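Why People Stopped Borrowing From the Cilgate Tool Library
Final project report, Introduction to Community Research
Athina Vasilakis

Background

The Cilgate tool library lends out drills, ladders, tile cutters and one extremely popular carpet cleaner. Anyone in the neighborhood can join for free. In its first year it made 600 loans. Last year it made 194. My project set out to learn where the other loans went, and my first guess (everyone had finally finished their bathrooms) did not survive the first interview.

I picked this topic in February, when my own sink was leaking and I needed a pipe wrench. The library was closed. It was also closed the next time I went. I want to be open about this, as our course handbook asks us to declare any personal feelings toward the subject of our research. I had some.

What I did

I read through the loan book, which is a real book, with a pen on a string. I talked to members at the counter and to former members wherever I could find them, mostly outside the bakery. I also left a stack of paper surveys at the laundromat on Stefanou Street, where people have time on their hands and nothing to look at but the dryers. The response was good, although several of the surveys came back with grocery lists on the reverse, and one held a long complaint about the dryers.

My questions were simple. When did you last borrow something? What was it? If you stopped, why? I had a longer version with a five-point scale for "sense of ownership," but my first reader asked me what it meant and I found I couldn't tell her.

After each round of interviews I typed up my notes at a table on campus and sorted the answers into groups. The groups changed a lot. "Opening hours" began as part of "other" and ended up swallowing nearly everything around it.
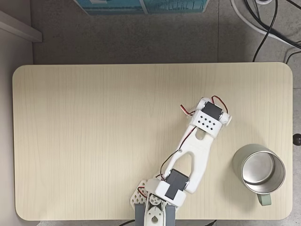

What people told me

Opening hours came up far more than anything else. The library opens at ten in the morning and closes at three, a schedule that suits people who don't have jobs or who have very relaxed ones. One man told me he had taken a half day off work to borrow a hedge trimmer, then another half day to bring it back. He has since bought a hedge trimmer.

The second complaint was the deposit. It used to be nothing. After a Zendach sander went missing, the library began asking for cash up front, and the amount seems to depend on who is at the counter. People who could easily pay it found it insulting, and people who couldn't didn't come back.

Third was the catalog. The library moved its list of tools to a web service called Protetar, which shows whether an item is in or out. It is mostly wrong. During my project the carpet cleaner was listed as available the entire time, and I never once saw it. Members spoke of it the way fishermen talk about a certain pike.

I had expected price to matter, meaning that cheap new tools would have pulled people away. A few did mention this. More of them said they disliked owning the things they had bought, and had nowhere to put them.

Problems with the study

The people I spoke to were the ones willing to talk to a student with a clipboard, and that is a special group. I also have almost no answers from renters in the newer buildings, where the front desk wouldn't let me leave surveys. The loan book has pages stuck together with what I hope is wood glue, so the yearly totals may be a little low.

Then there is the matter of my own wrench. I tried to keep it out of the questions. My instructor feels I didn't entirely manage this, and circled the phrase "how annoyed were you" in my first draft.

Suggestions

Stay open until seven in the evening on at least one weekday. Set one deposit and write it on the wall. Until the online catalog can be trusted, put a phone number next to it and have someone answer.

The library also asked me whether it should buy more tools. It has $1,000 in a grant account that needs to be spent by summer. I would hold off on the tools and pay someone to work the counter in the evenings. The staff listened politely to this and then showed me a brochure for a second carpet cleaner.

Next steps

A copy of this report is going to the library along with my survey sheets, minus the grocery lists. If another student takes this up next year, the renters are the place to start, and the loan book should be photographed before any more of it sticks together. I did get the wrench in the end, from my uncle.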